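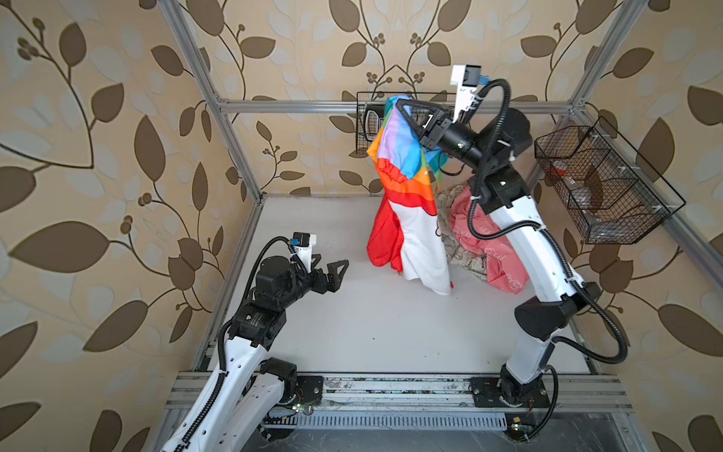

**Parking on Osmont Street - where we are**

Quick one this month, sorry, I've got the print deadline at 4 and the kettle is broken.

The permit count is in. 657 households on the Ziltbridge side have applied, and there are 218 marked bays. You can do the math. The town office says more bays will be painted on Dubey Lane in April, weather allowing. No number given. I asked twice.

Visitor passes - still paper, still from the front desk at the library, still 2 per household. If yours has last year's color on it, it's no good now. Swap it, don't throw it out, they want the old one back. Bring something with your address on. A phone bill is fine, a birthday card is not (someone tried).

Street sweeping moves to mornings, 7 to 9. Signs are going up on the even side first. Imelda Castillo got a ticket outside her own house before the sign was even up, and she's appealing it. She has offered to share her letter with anyone in the same spot, so drop a note through her door and she'll make you a copy. Keep your ticket stub, you'll need the refrence number off the top corner.

Trucks. Yes, we know. The delivery trucks cutting through to Grinness Road are still doing it. Benjie Tan has been writing down times from his porch and the worst stretch is right after school lets out. If you see one on the sidewalk, get the plate and the time and email both to the newsletter address. Just one of the two doesn't help much, the town sends it back.

Bike racks - the ones by the bakery are staying. The ones by the laundromat are moving across the street, next to the mailbox, so please unlock your stuff before the end of the month. There's a green bike there with no seat that has been there since forever. Is it yours? Please come get it.

Petition for the crosswalk is at 1,215 signatures. Sheets go in to the town office with the next batch of letters. If you still have a clipboard at home, bring it back, even if its blank.

Next issue will have the new bay map, if they send it to me in time.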